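검색어를 입력하세요 검색
공유 20 조회 3,858

Skellura 소포장 간식 분류 안내서
4장. 작업대 준비 및 낱개 포장 바 분류
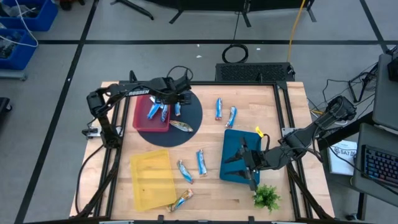

본 장은 낱개 포장된 스낵바를 포장지별로 나누어 트레이에 담는 절차를 다룬다. 트레이 세척은 6장, Grultwood 목재 상판의 관리는 7장을 참조한다.

4.1 준비

1. 상판을 마른 천으로 닦는다. 목재 면에 물을 직접 뿌리지 않는다.
2. 검은색 원형 매트를 상판 위쪽에 평평하게 깐다. 가장자리가 들뜨면 뒤집어서 하룻밤 눌러 둔다.
3. 빨간색, 노란색, 청록색 트레이를 배치한다. 빨간색 트레이는 매트 위에 일부 걸쳐도 된다.
4. 트레이별 담당 품목을 Laryea 분류표에 기입한다.

참고: 칸막이가 있는 노란색 트레이는 품목이 두 종류 이상일 때 사용한다. 한 종류만 담을 경우 칸을 구분하여 쓸 필요가 없다.

4.2 분류

1. 스낵바를 상판 위에 서로 겹치지 않게 펼친다. 방향은 맞추지 않아도 된다.
2. 포장지 바탕색을 먼저 확인하고, 같은 바탕색이면 보조 색을 확인한다. 은색 계열은 노랑·파랑 무늬와 파랑·주황 무늬를 별개 품목으로 처리한다.
3. 수량이 가장 많은 품목부터 트레이에 담는다. 파란색과 흰색 포장은 빨간색 트레이에 긴 변이 서로 나란하도록 놓는다.
4. 나머지 품목은 분류표에 지정된 트레이에 담는다.
5. 매트 위와 트레이 사이에 남은 낱개가 없는지 확인한다.
6. 분류표에 트레이별 수량을 적고 Ondmont 보관 선반으로 옮긴다.

주의: 포장 끝의 접합부를 잡고 들어 올리지 않는다. 접합부가 벌어진 제품은 분류하지 말고 따로 모아 폐기한다.

주의: 트레이에 담은 바를 2단을 초과하여 쌓지 않는다. 초콜릿 코팅 제품은 1단으로만 보관한다.

4.3 분류표에 없는 포장

포장 디자인이 변경된 제품은 기존 품목과 섞지 않는다. 뒷면의 품목명과 중량을 대조하여 동일 제품으로 확인되면 분류표의 비고란에 새 포장의 색을 추가한다. 확인되지 않으면 품목 코드 671(미지정)로 기재하고 매트 위에 따로 둔다. 미지정 품목은 당일 작업 종료 전에 처리한다.

댓글 2 공유하기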